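Brirkport, September. The repair club Lonberg has started its autumn parts exchange, and the first boxes came in before 2 in the afternoon. Members bring spare parts they do not need any more, and almost 80 pieces are expected this month.
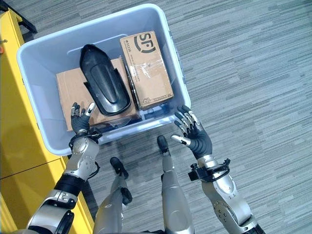
One member replied that larger plastic parts should get a bin of their own next year, so that small parcels are not pressed under them.

The exchange is open until 6 in the evening. Parts left after 14 days go to the Hiltel workshop.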